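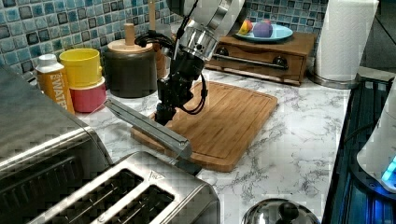 Photo: Drodeck Studio

November, workshop notebook
Magyar Chapel - sanctuary lamp, altar gates, candle stand

7:40 a.m. Lamp down off the hook and onto the padded bench. Three chains, all brass, one of them a later replacement with a heavier link. You can feel the difference in the hand before you see it. The lamp has been hanging slightly off level for years and the parish put it down to the ceiling hook. The hook is fine. The heavier chain is also one link short.

Took the red glass out first and wrapped it. There's a chip on the underside of the rim, old, with wax in it, and no crack running from it that I could find with the torch. Leave it alone. The parish would like the same glass back for the dedication and I see no reason they can't have it.

Wax removal: started with the wooden picks and got most of the thick stuff off the drip tray. The rest softened with warm water and came away on cotton. Under the wax there is an engraved line round the tray that isn't in the parish inventory. It reads as a psalm reference, worn on one side. Rubbing taken and taped to the inside back cover of this book. Do not polish over it.

Polish question. The parish letter asks for "bright as new". My view is we clean and stop there. The lamp was lacquered at some point and the lacquer has gone brown in the recesses, so that does have to come off, but the tone underneath is good. Did a test patch on the back of one chain boss: lacquer off, light clean, one coat of Biment. Will look at it again in daylight before doing any more. If the colour holds I'll send them the boss itself to look at. It says more than a letter does.

10:15 a.m. Altar gates. Pair, oak, with pierced panels. Left gate drops at the latch side. Top hinge screws have chewed out their holes and somebody packed them with matchsticks, then later with something grey and hard. Drilled out and plugged in oak, grain running the same way as the stile. Glue is in and the clamps are on. Leave 24 hours before any screw goes near it, and please don't shift the clamps to get at the vise.

Right gate is sound. Two of the carved vine leaves are missing from the lower panel, both clean breaks. Parish has one in an envelope, supposedly, in the vestry safe. If it turns up we glue it back and carve only the other. Don't start carving until we hear.

The finish on both is shellac under a lot of furniture polish. White spirit took the polish off without bothering the shellac. Stopped at the moulding and left the hand-worn area near the latch as it is. Generations of servers have pushed that gate open in the same spot and I would not touch that for any money.

1:30 p.m. Candle stand. Wrought iron, 4 feet, one bent inward so the whole thing rocks. It needs heat, and our forge hood is still out of order, so it goes to Stidero. Phoned and they can take it next week. They have been told no paint and no grinding of the old hammer marks. I've written that on the tag as well, and again on the packing slip.

The sand tray that sits on top is ours to do. The liner has rusted through at one corner. New liner in copper or in galvanized? Copper looks right and costs more. I'd go copper and take the difference out of the packing budget, but it's the parish's call. Asked by email, no reply as of closing.

Delivery. The chapel is to be blessed by the bishop after the lower roof is finished, and the parish wants everything hung and standing beforehand. Access is by the north door only while the scaffold is up. Measured it on the last visit and the gates will go through flat on the dolly, upright they won't clear the closer arm. The lamp travels in its own crate with the chains in a separate bag, labelled by position. Allow 2 people on the ladder side for the hanging, no exceptions. The cord and pulley in the sanctuary haven't been checked by us and I don't want to trust them on the day.

Also need from the parish: where the relic box is going under the new altar. Their drawing shows the front left gate swinging over the step at just that spot. If the step has been moved forward, the gate stop has to move too and I'd sooner know before the hinges go back on.

3:50 p.m. Checked clamps, no creep. Swept up. Cotton waste out to the metal bin.

To do:
Look at Biment patch in morning light
Make up the missing chain link, light gauge to match the other pair, and replace the heavy chain altogether if there's enough stock
Ring the vestry about the envelope
Order screws for gate hinges, brass, slotted
Ask again re copper

Low on shellac flakes.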